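Fold order, part three. Or: the sleeves were the problem

Quick one tonight, kettle's on, I've got the numbers back and want them written down before I start second guessing them again.

For anyone who missed the other two posts: I train folding policies. Clothes, mostly tops. Somebody does the fold with a pair of hand-held grippers, we keep the video and the finger positions, a network learns to do the same sort of thing, then it runs on two arms and we see how bad it is. The question for this whole series has been a small one. Does it matter if the demonstrations all fold in the same order?

Everyone I asked said yes obviously. Then half of them said obviously the opposite, that you want variety, you want the thing to have seen every route to a folded jumper. Malte Schmieder argued both in one lunch. So, a test.

The setup, again, short version

Total pool is 3832 demonstrations of long-sleeved tops. Knitwear, sweatshirts, a few thin cotton ones that behave like wet paper. Collected over a good while in ordinary homes, by people who were told "fold it neatly" and not much else. No order given. That was deliberate at the time, and I have gone back and forth on whether it was clever.

I went through and labelled the order. By hand. Yes all of them. Left sleeve first, right sleeve first, body in half first and then both sleeves together, and a bin called "other" which is where the interesting people live. Somebody folds from the hem up to the collar every single time and tucks the sleeves in at the end like an envelope. Lovely. Useless for my purposes, but lovely.

After labelling, 1478 demos were clean sleeve-first folds. Meaning one sleeve in, then the other, then the body. Either side could go first, I didn't care at that stage (should have, see below).

Then three training sets, all cut to the same size so nobody could say the big one won by being big:

Mixed, drawn at random from the whole pool.
Sleeve-first, either side.
Sleeve-first, left always first.

Same network, same training length, same everything. The code is still called Zindari, no I haven't renamed it. The controller underneath is Joltetti, which is the old one with the new filter bolted on.

400 real trials per policy. That took for ever. I do not reccomend it. Tops the policy had never seen, thrown down roughly flat by a person, both arms start open, timer on. A trial is a pass if the thing ends up as a rectangle-ish parcel with no sleeve sticking out. I judged half and Malte judged half, and then we swapped a batch to see if we agreed. Mostly we did. He is kinder about collars.

What I expected

Strict order wins, either side a bit behind, mixed last. Nice tidy staircase. I'd drawn the bar chart on a napkin already.

What happened

Mixed was last, fine. It does the thing you'd expect where it starts on a sleeve, gets it half across, sees something that looks like the middle of a completely different fold, and lets go. Dithers. You can watch it change its mind, and it's horrible to watch at midnight.

But either-side beat left-always-first. Not by miles. Enough that I reran it with a different seed, and it held.

I sulked for a day and then went and looked at the failures properly instead of the averages, which is the lesson of every post on this blog and I never learn it.

The failures in left-first are nearly all the same failure. Left sleeve goes in fine. Then on the way to the right sleeve the arm brushes the body and the left sleeve slips back a bit. A person just pokes it back in. The left-first policy has basically never seen a left sleeve needing attention after the left sleeve is "done". So it carries on. Folds the body over a sleeve that's sticking out at the side and presents you with a parcel with an arm. 

Either-side has seen that picture loads of times, by accident. A garment with the right sleeve in and the left sleeve out is, for that policy, a normal Tuesd- a normal state of affairs. It knows what to do with a lone sleeve on either side whatever happened before. It isn't recovering from a mistake, it just thinks it's at a different step. Which is a bit embarassing as a result because it's so simple. The "variety" people were right but for a reason none of them gave me.

And the "same order" people were right too, sort of, because mixing in the body-first folds hurts. Those really are a different plan. One sleeve in then half the body looks a lot like half the body then one sleeve, from the wrist cameras, and the right next move is different. So variety of side good, variety of plan bad. At least for tops. At least with my network.

Checking it wasn't rubbish

Usmani (the review group, not a person, people keep asking) wanted to know if it was just mirror images doing the work. Fair. So I took the left-first set and flipped it, images and motions, and trained on the lot. If it's only about seeing both sides, that should match either-side.

It got close! Closer than I wanted. Still short though. My guess is that the flipped data is too well behaved, you get both sides but you get the same habits twice. Same grip heights, same pause before the body fold. Real right-first folders do it differently, they reach across more, and they pick up further from the cuff. I can't prove that yet. It's a guess with a graph.

Flipping is free though. If you only have one-sided data, flip it, take the gain, go home.

The mid-fold thing

Sleeve already over is where I've ended up spending all my time. I now cut every demo into stages and pull out the moments right around the change from one stage to the next, and weight those more in training. Not loads more. Too much and the policy gets twitchy and wants to refold things that are fine.

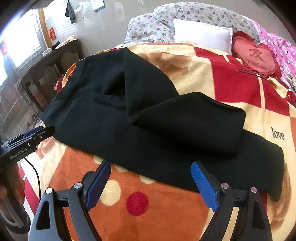
Stage changes are also where labelling by hand gets slow, and dark knitwear is the worst of the lot. Ribbing and shadow and crease all come out as one colour, and you sit there zooming. With the black one it's the ribbed cuff that saves you: one sleeve laid diagonally over the middle, cuff end pointing off to the right, and once you've found the cuff you can work backwards to what's sleeve and what's body. The dark triangular crease up near the middle fooled my automatic labeller completely, it called it a collar. The orange patterned blanket helps loads with the outside edge and not at all with anything inside it. So the labeller now looks for cuffs first and only then argues about the rest, and it's miles better on dark stuff. Still poor on navy velour but who is folding navy velour.

I was going to swap busy bedding for plain sheets in the next round. Changed my mind. Trained one policy on plain backgrounds only and it fell over the first time it met a stripy duvet, just grabbed the stripes. Pinched at them. Keep the busy blankets.

Weighting result, since I've teased it: on the either-side set, upweighting the stage changes cut the sleeve-sticking-out failures by up to 70 per cent on the heavier knits. On thin cotton, hardly anything. Thin cotton fails for its own reasons (sticks to the fingers, comes along for the ride) and no amount of clever sampling fixes that. That's a fingertip problem, and fingertips are Vuser's department, so I've sent them a slightly whiny message.

Things I haven't done and will get asked about

Hoods. No. Please.

Buttons. The cardigans are in the pool but I left them out of every number above. Open-fronted things fold by different rules and half the demos start by closing it.

Starting from a crumple. All of this begins from roughly flat. Flattening is a seperate policy and it's much worse than the folding one, so if I chained them you'd only be reading about flattening.

Speed. The either-side policy is slower. It hovers before picking a side. I tried telling it which side to start on, one extra input, and it goes quicker and keeps most of the pass rate. Will do that properly, it deserves a real run and not the ten minutes I gave it.

Trousers are next, and I have no idea whether any of this carries over. Two legs, so you'd think so. But people are much more consistent with trousers, nearly everyone goes leg over leg, so there may not be enough disagreement in the data to test it on. Might have to ask folks to do it wrong on purpose. Malte has a theory that the useful bit is the disagreement itself and we should be collecting from the most annoying folders we can find. He has volunteered me.

Aiming for November on trousers, sooner if the left arm comes back from repair. Label files for the tops are up in the usual place, stage boundaries included, the cuff column is new as of 27th September so if you pulled them before then pull again. If you find one where I've put left and right the wrong way round, tell me, there's definitely a few.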